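The Long Table Upstairs

I have been meaning to write up what we did with the upstairs floor, mostly so I stop answering the same questions by email. It took most of February. I did it in the mornings before anyone needed the space, and Nicanor Tapia helped with the heavy parts.

If you have not been in the building, the upstairs is one open room with a wood floor and a railing on one side. The railing is dark wood with thin metal balusters. You can see down through it to the lower level, and sound travels both ways. A dropped pen goes over the edge very easily. That was the first thing I had to deal with, and it decided where the tables went.

Before this, we had four small desks that did not match. Two came from the old Karakaya office when it closed, one was mine, and one was already in the building when we signed the lease. They were different heights by an inch or so, and pushing them together made a ridge that caught your sleeve. Everybody ended up sitting alone, facing a different wall, and the middle of the room filled up with boxes.

I wanted one long surface. New conference tables were more than I wanted to spend, and the ones I liked would not make the turn on the stairs. I measured the landing twice. Then Joaquim Patrício told me that Pruriseo was clearing out a training room and had a long table with a light blue top for sale. It came to 300 dollars with delivery to the front door, but not up the stairs. I said yes the same afternoon.

Getting it up took two tries. The legs come off with a hex key, and that should have been the first thing we did. On the first try we left them on and got as far as the turn. On the second try, with the legs off and a moving blanket over the handrail, it went up without a scratch. It took longer to put the legs back on than to carry it. One of the bolts was stripped and I had to go out for a new one, and the first hardware store only had the wrong thread.

The light blue top was not my first choice. I thought it would show every mark. It does show coffee, but a damp cloth takes that off, and pencil comes off with an eraser. What it does not show is dust, and dust is the main thing we have up there. The old desks were nearly black and looked dirty an hour after I wiped them.

The chairs are a mix. I kept the black ones with mesh backs because they don't get hot in the afternoon and they roll well on the wood. I did change the casters on them. The hard plastic kind was leaving faint tracks in the finish, and the soft rubber kind does not. A set of five was 14 dollars, and swapping them is a matter of pulling the old ones out and pushing the new ones in. If you have wood floors, I would do this before you do anything else.

We do have a wooden coat rack now, but it mostly stands bare. I returned the first one I bought because the base was too light and it tipped over with two winter coats on it. So things end up on the backs of the chairs. I used to mind this more than I do now.

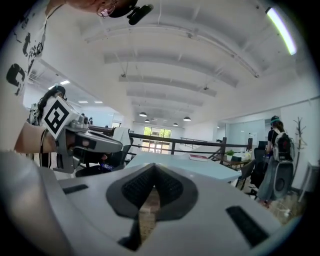
The other thing that collects is books. I cleared two shelves downstairs so that everything would have somewhere to go, and people still leave whatever they are reading up on the table. I have stopped carrying them down every night. I do it when I think of it. The rule I have kept is that no drinks go on the top of the railing, not even for a second, and so far everyone has gone along with that.

Bags are harder. With a long table, there is no drawer and no corner that belongs to you, so bags go on the floor and get kicked. I am thinking about hooks screwed into the underside. Nicanor says they will catch people's knees. He may be right, so I am going to put up two of them at the far end first and see.

The total, counting the table, the casters, the bolt, and a can of floor polish, was 308 dollars more than I got for the old desks. I have the receipts if anyone wants to know what brand of polish. It smells strong for a day, so open the windows.

Next is lighting. The ceiling fixtures are fine in the daytime but the end of the table farthest from the windows gets dim by four in the afternoon. I am looking at clamp lamps, if the clamps will open wide enough for the edge of the tabletop. I still need to measure that.

Last updated in February

Contact | Copyright, all rights reserved | Back to top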